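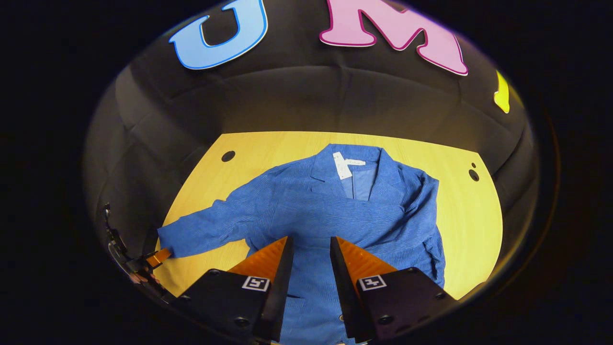
Well, I'm sorry to be back so soon after you were all so kind in January, but the intercom in my helmet has started cutting out again on club rides and I'd love some help sorting it. It's the Zalmont unit, the one that clips on the left side, paired with my husband's, and we ride two bikes with one of us always chattering. Saturday's loop out to Nullulberg was a real trial! For the first half hour it was clear as a bell, and then every time I turned my head to the left I got a crackle and lost him. My first thought was the collar. I'd been wearing the blue jacket, the long-sleeved one with the white label up at the collar, and I wondered if something up there was rubbing on the microphone lead when I looked over my shoulder. So on Sunday I left it on the table and rode the same road in my old sweater and vest (chilly, but in a good cause), and the crackle was there just the same. I think we can let the collar off the hook.

What I've tried so far:

Charged both units overnight. Lights went green on both.

Cleared the pairing and set it up again from scratch, following the card that came in the box. No change.

Swapped helmets with my husband. His unit in his helmet on my head worked fine, and then he put mine on and got the crackle, bless him, so it does seem to follow my helmet.

Turned off the music sharing, which somebody at the Hostumitz breakfast stop suggested. It helped for maybe a mile, or I was hoping so hard that I imagined it.

The phone stays in my tank bag and the cutting out happens with it switched off too. Speed doesn't seem to matter much. I had it at 16 mph coming through town and again at 70 on the highway.

Corina Thaler

Status: waiting on support

Reply from support, Thursday, August 31, 2023

Hi Corina, and thank you for doing the helmet swap before writing in, you've saved us both a good deal of back and forth! A crackle that stays with one helmet and comes on when you turn your head makes me want to look at the plug where the speaker lead meets the clamp. Could you pull back the left cheek pad, unplug the lead, check for a bent pin and push it home until it clicks? Then leave a little slack in the wire before the pad goes back in. If it still crackles after that, just reply on this ticket and I'll send a new clamp and lead out to you. You can keep using the unit in the meantime.

Reply from Corina

No bent pins, but it hadn't been pushed all the way in! I've clicked it home and tucked the slack behind the pad. We're riding up to the Lüthi pass with the club this weekend, so please leave the ticket open and I'll write when we're back.

Status: open, pending customer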